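The button jar, and other things I inherited

My grandmother kept her buttons in a pickle jar, and when she moved in with my aunt in Vellosbridge the jar came to me, along with a tin of thread, a darning mushroom and a sewing machine that weighs more than my bike. I didn't sew. I could do a button, badly, with about a mile of thread and a knot the size of a pea. I said thank you and put it all on top of the fridge for a year.

Then in November the elbow went on my favorite sweater. If you've been reading a while you know the sweater (green, too long, appears in every vacation story I've ever told). I looked up what a new one would cost and they wanted 200 dollars for something thinner and in a color called Oat. So down came the tin.

My first darn was awful. I pulled every thread too tight and the whole elbow puckered up like a belly button. I wore it anyway, because it was cold, and a woman at the bus stop told me I had a leaf stuck to my sleeve. It was the darn. I went home and picked it out with nail scissors and a lot of muttering.

What helped was calling my grandmother. She doesn't do video, so she taught me over the phone, which sounds hopeless but she is very good at it! She made me say out loud what I was doing. "Over, under, over, under." "Where is your needle now?" "Coming up through the wool." "Did you go past the hole?" I had not gone past the hole. You have to start well out in the good part of the sweater, a good finger's width, or the darn just tears away and takes its neighbors with it. I'd been stitching right on the crumbly edge, as if the hole stopped exactly where I could see it stop.

The second one took me all evening and two episodes of that baking show where everyone cries. It isn't invisible. The only green I had was a bit bluer than the sweater, so there's a neat little patch on the elbow like a postage stamp. I love it. I keep bending my arm to look at it.

After that I was off. I did socks (boring but quick), the pocket of my winter coat, where I'd been losing change into the lining since forever, and a pillowcase that really should have been a rag. When I opened up the coat lining I found a lip balm, a ticket stub from the Kazemi and enough coins for a coffee. The Kazemi closed ages ago, for anyone who doesn't live here. It was the little movie theater with the sticky floor and the good popcorn, and I got weirdly emotional about that stub. It's on the fridge now.

My friend Tahmineh Talebi is a proper sewist and makes her own pants, with pockets and a zipper and everything. She came over to look at the machine and got very excited. It's a Storkumik, which I had never heard of and she had only heard of from her mother. She took the bottom plate off on my kitchen floor and pulled out a wad of lint you could have stuffed a mouse with. She oiled it, put in a new needle, and it ran. It sounds like a small tractor. My downstairs neighbor has been lovely about it so far, and I've been keeping it to before eight in the evening.

Anyway, machines are great for seams and I still can't get the tension right, so most of what I do is by hand. I've picked up a few things along the way. Cut your thread shorter than you want to. Wool for wool, cotton for cotton. Sit near a window if there's any sun going. Don't use the pretty thread from the discount bin, it frays the moment you look at it, and I bought 17 spools of it so I should know. Also iron before you stitch. I resisted this one for ages because I hate ironing, but a flat hole is so much easier than a wrinkly one.

T-shirts are the hard ones for me. Jersey stretches, it curls up at the edges, and the tiny holes that show up near the hem are too small to patch and too annoying to leave. Tahmineh says to catch the little loops from the back with a very fine needle and draw them together, and when she does it the hole just goes away. When I do it I get a pimple. I've got a stack of gray ones waiting and I'm working up to them slowly, starting with the ones I only sleep in.
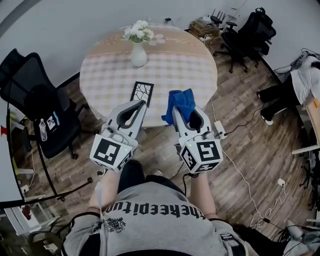 Gray T-shirt, blue cloth, round table.

The other job on my list is cleaning cloths, believe it or not. Once you start hemming things it's hard to stop, and an old flannel shirt makes a really good pile of dusters. Back panel, two fronts, two sleeves opened out flat, and you save the buttons for the jar. I did a batch with a zigzag on the machine and they've been through the wash a bunch of times without shedding strings all over everything.

Speaking of the jar. I tipped it out on the bed one rainy afternoon and sorted it, and it was the best afternoon I've had in months. There were leather ones like little soccer balls, a whole card of pearly ones still with the price on, and a single enormous red one that my grandmother says came off a coat she wore to a dance in Drernetti. She wouldn't say who the dance was with. I asked twice. She changed the subject to my aunt's cooking.

I've sewn the red one inside my coat, just under the collar where it doesn't do anything. My hem is coming down at the back now, so that's tonight sorted. If anyone has a trick for getting thread tension right on an old machine, please leave it in the comments, I've tried every number on the dial and the underside still looks like spaghetti.

Contact | Copyright, all rights reserved | Back to top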